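Section 4: House rules for running fridge tasks in the kitchen sim 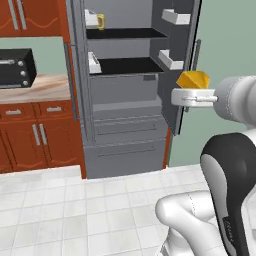 I wrote this section after watching too many of us (me included) start a run first and read the rules later. It covers setting up a fridge task, running it so that somebody else can repeat it, and saving it in a shape the Lusallow team can use. If you haven't finished the install in Section 3, go do that and come back.

Last updated February 1, 2024. Send fixes to Maribeth Tan.

Before you start

1. Open the Povon launcher and pick the kitchen set. Let it load all the way. The arm will answer commands before the physics has settled, and those first few moves are junk.

2. Type in your run name. We use site, task, then run number, so mine from yesterday was kenbridge-fridge-463. No spaces, please! The Mangubat viewer chokes on them.

3. Check the seed. Leave it on 16 for practice. For anything you plan to share, pick your own and write it in the run notes.

4. Set the hand speed limit to 20 percent. You can raise it later if the task sheet says so, but start there.

Note: the speed limit goes back to the default every time you reload the kitchen. I've asked for this to be fixed since August. Until it is, check it each time.

Running the task

5. Home the arm and wait for the green "ready" line in the log.

6. Pick up the object and hold still for 2 seconds before you head for the fridge. If it's going to slip out of the fingers, I'd like it to slip there.

7. Bring the hand in from the front of the fridge, and keep the wrist and elbow clear of the open door the whole way. It's easy to stare at the gripper and forget there's a lot of arm behind it — the elbow is what gets me almost every time.

8. Go in level with the shelf you want, then lower the object onto it. Don't drop it. A drop that happens to land well still counts as a fail under our rules.

9. Back out along the path you came in on, and only then close the door.

Caution: do not turn off contact checking to get past a stuck door. The arm will sail right through the door panel and the run will score as a pass. If you carry that habit over to the real arm, you'll bend something expensive.

Caution: the stop key only works while the sim window is active. Click back into the window before you start a move, even if you were just reading the log for a second.

Saving and sharing

10. Save every run, fails too. I know it's tempting to toss the ugly ones, but a folder with only passes in it tells us nothing about how often the task works.

11. In the notes, put the seed, the speed limit, and any door contact, however light. One plain sentence per item is plenty.

12. Ask one other person to replay the run from your notes before you mark it final. If their replay doesn't match yours, leave it as a draft and send both logs to Maribeth.

Moving to the real arm is covered in Section 5, and you'll need a signed-off sim run before you book time on it.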